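07/02/2018

Handheld gripper no. 2, the left-hand one. Long day, so I'm writing this up before I forget which screw went where.

It came back to the bench with the complaint I've been hearing since January, that it "feels gritty" when you squeeze it and doesn't open all the way again. First thing I did was put it on the stand and let it go through its open-close check, and yes, it was stopping short, you could see it next to the other one. The right-hand unit snaps back to full width like it's happy to see you. The left one sort of sighs and gives up.

Took the body cover off. Four small screws, two long and two short, and the long ones go at the back (I got this wrong last time and spent an evening wondering why the cover bowed). Inside it was lint. So much lint! We've been doing nothing but clothes and bedding on these for weeks and I should have seen it coming. It had packed itself into the slide on both sides and wound around the little shaft behind the pivots, long threads mostly, the kind that come off a cut hem. I pulled the worst out with tweezers and then went after the rest with a soft brush and the vacuum on low. Don't use the air can on this, please. I tried that on the right-hand one last month and all it did was blow the fluff farther in, right up against the encoder, and then I had two problems.

With the slide clean I checked the encoder count from fully closed to fully open. The sheet from the build says 840 and I was getting 152 fewer than that when it came in, so it really was losing a good chunk of its travel. After cleaning it was close but still not all there. I ran it back and forth a while, sat and looked at it, had a coffee, ran it again. Then I noticed that one of the arms wasn't sitting square on its pivot. The cap had backed out a hair, enough that the arm leaned and rubbed on the cover near the end of the stroke. Tightened it, a tiny drop of the Hitix threadlock (the weak one, the one in the small bottle with the chewed cap), waited for it to set, ran the check again. 840, three times in a row. I may have said something out loud.

Pads next. The fingertip pads are the part that takes the beating on fabric work and I've been swapping them by feel, meaning when somebody complains. I'd like a better rule. What I did today was lay a strip of cotton over a table edge and pinch it with just the tips, and if the strip slides out under a light tug, the pad's done. The left unit had one good pad and one that had gone shiny across the tip, so I changed both. Never change only one, they grip unevenly and the cloth twists as it comes up, which looks like an operator problem and isn't.

Gluing notes, for whoever does the next pair. Scrape all the old adhesive off the backing, and I mean all of it, then wipe it with alcohol and leave it alone until it's dry. The Skorkberg tape holds better than the liquid we had before and you can reposition it for maybe a few seconds before it makes up its mind. Line the pad up from the tip, not from the base. Press, close the gripper on a folded rag, and leave it closed for the rest of your lunch.
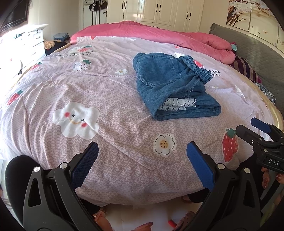
Denim is what shows up a bad pad fastest, by the way. A thin sheet you can grab with almost anything, it bunches up and does half the job for you, but a thick waistband or a double seam needs the tips to meet flat. If the pads are even slightly angled in, you get the top layer and lose the bottom one. Elastic is worse again, it pulls back at you. So I've moved the pad check onto heavy cloth as well as the cotton strip, and if it holds both I call it good.

The other thing thread does is get caught in the edges of the pads. Those fine little teeth are great for grip and they're also a comb. A couple of passes with an old toothbrush, brushing outward toward the tip, clears it. I've put a toothbrush in each Bravari case, in the pocket with the spare screws, so there's no excuse (this is mainly for me).

Calibration after all that. You have to redo the zero any time the pads change, since the new ones are thicker than the worn ones and closed isn't where closed used to be. I forgot. Of course I forgot. Did the whole thing, packed up, felt very pleased with myself, and then the readout said the gripper was slightly open when I could see it was shut tight. Unpacked it, cable back in, held it closed, set zero, opened it fully, set the top, saved. Then power off and on again to make sure it had kept the numbers, which the old Avram board would sometimes not do. It kept them.

Cable: the strain relief on the left unit is getting soft where it leaves the body. Not cracked, but it bends more than I like. Wrapped it for now with two turns of the stretchy tape and wrote the cable down for replacement. If you're using this one, let the cable hang down along your wrist and don't loop it over your thumb, I think that's what's been working it loose.

I also gave the right-hand unit a once-over while the tools were out. Slide clean, pivots tight, pads have some life in them yet. There was one cover screw missing, a short one, and I robbed it from the dead unit on the shelf. That poor thing is down to a shell and a cable at this point.

Still to do:

Order pads, we have two pairs left.
New cable for the left unit.
Look at some kind of felt or foam lip for the slot where the lint gets in. I cut one from packing foam and it fit fine but it dragged on the slide, so thinner, or softer, or both.
Clean the slides every week while we're on fabrics, and write the count down each time before and after. If it drops between cleanings we'll see how fast it clogs and I can stop guessing.
Put a label on the threadlock. The strong one is in the same size bottle and I came very close to using it today.

Both units are back in their cases and charging. Left one has green tape on the lid until the cable's been changed.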